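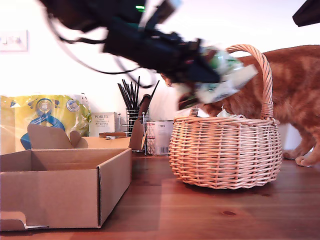 Cillside Round Basket with Tall Handle

The Cillside is a round basket of woven wicker in a light tan colour, with a rounded bowl and one tall handle that goes over the top. It is made for the kitchen table or the counter, for all the small packets and papers which have no fixed place in the house. Many of our customers take it first for bread or fruit, and then after some weeks it is full of tea, snacks, receipts and the good scissors. We think this is a correct use.

The weave and the handle

The strands go around the bowl in horizontal bands, so the side has a soft ribbed feeling under the hand. The handle is twisted and stands high above the rim. We are asked sometimes if we can supply a lower one, and the answer is no, the maker in Kernum does only this shape. The height has a good side: a full hand can go in from any direction without touching the handle, and when you carry the basket, a taller packet does not press against your fingers.

Every basket is woven by hand and the colour is not the same from one to another. Some strands are darker. A basket kept near a sunny window will become more yellow with the time, and this cannot be returned as a fault.

What fits inside

Soft packets, folded paper bags, napkins, tea, a small loaf, apples, onions with dry skin. The opening is wide and has no lid. For flour, sugar or ground coffee without a bag please choose the Stondis tin, as fine powder will find its way out through the weave.

Large food packages that are taller than the rim can stand in the bowl, but they make it heavy on one side. Put them beside the basket, or lay them flat on the bottom if the size permits. The load limit is 2 kg when you carry by the handle. When the basket stays on the table you may put more, only please do not then lift it by the handle to see.

Unpacking groceries with the basket

Yatziri Manríquez from our shop uses her Cillside on the day of the big shopping. She puts the basket next to the delivery box and takes out first the soft things, which go directly in the basket. Boxes and cartons go to the back of the table near the wall. When the delivery box is empty she folds the flaps and it goes to the recycling, and the basket goes to its shelf as it is. It takes her 10 minutes, she told us, and before it was much longer, when everything was spread over the table and had to be picked up twice.

If you have a cat

Cats like wicker. They smell it, they rub the cheek on the rim, and some will chew the ends of the strands. The basket has no varnish and no paint. Still, chewed pieces are sharp and should not be swallowed, so if your cat is one that chews, keep the basket on a high shelf. For a cat who is only curious about the food, a folded cloth over the packets is usually enough. Claw marks on the outside can be made less visible with a damp cloth, but they will not disappear.

Care

Shake out crumbs over the sink. Wipe with a cloth that is a little damp, then let it dry in open air, away from the heater. Do not put it in the dishwasher and do not leave it in water. If the wicker becomes dry and makes noise, spray a small amount of water on it in the evening and leave it until morning. Small loose ends can be cut with nail scissors close to the weave.

Price and ordering

The Cillside costs $40. Shipping is free for orders over $100. Baskets are sent in a plain cardboard box with paper filling, and we ask you to keep the box until you have checked the handle on both sides where it meets the bowl. If something is broken, write to us with a photo and we will send another one. The next baskets from the maker arrive in August. Orders placed before noon on Monday leave the shop the same day.

You may also like

Stondis Tin with Tight Lid
Yokoyama Cotton Basket Cloth
Kernum Bread Basket, Oval
Yokoyama Tea Towel, Natural
Stondis Counter Tray

Get our newsletter: new items and care tips, once a month. You can unsubscribe at any time.

This site uses cookies to remember your cart. By continuing you agree to their use.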